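27/11/2018, Tuesday
Notebook, drawer and floor task, Cropper set

Started after lunch, finished when the light outside was already gone. Laiba Tarar on the teleoperation, me on the logging, Shirley Furnival came for the second half. The goal was only to gather more examples for the Stedotard policy. No training today.

Wrist views, open drawer in one, carpet in the other:

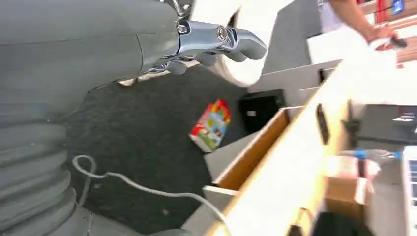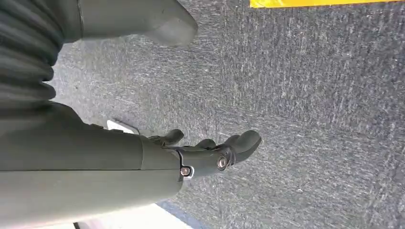

The count for the Cropper set is now 3625 episodes, with today's 106 included. I counted the folders twice, because last time the script also counted the empty ones. I have changed the script, but I do not trust it fully yet.

What we changed against the August sessions: the start pose is not fixed any more. Laiba moves the arm to any place she likes before she presses record. In August we always began from the same pose, and the policy learned to depend on it. When the arm began a little to the left it went to the old place first and then it stopped. Shirley thinks the random start will cost us some success rate at the beginning and we should not be afraid of it. I agree, but I would like to see it in numbers before we throw the August data away.

Problems, in the order I wrote them on paper:

The clock of the wrist view and the clock of the joint log do not agree. The difference grows slowly during a long session. I restarted the Ravent logger after each block and then it stays small. This is not a repair. Somebody must look at how the time stamp is made, I suppose it is taken when the file is written and not when the picture arrives.

Laiba says the pedal for recording is too soft. Four episodes have a false start where she touched it with her foot while she was still thinking. I marked them "cut" and did not delete them. Please do not delete them either, we can trim the first part and the rest is good.

Exposure. It was on automatic in the first block, and brightness jumps when a white surface comes near the lens. I fixed it to a manual value from the second block. So the first block looks different from the others and I have written this in the block notes. Maybe it is even useful to have both – Shirley likes the variety, I like it less.

Speed. Laiba is now much faster than in summer and her movements are smoother. Good for us, but the older episodes are full of small pauses, and the model sees both as the same task. I want to try resampling by distance moved and not by time. The Traltton loader has an option for it, never tested here.

Labels: we write the sentence after the episode, not before. When we wrote it before, the operator sometimes did another thing and the sentence stayed wrong. Short sentences, one verb if possible.

To do
– ask Shirley which 2 blocks she wants held out for validation
– copy everything to the big disk, check sums before the local copy is removed
– stiffer spring for the pedal, or a rubber piece under it
– compare random start and fixed start with the same number of episodes

Laiba can do Thursday morning, but not the whole day.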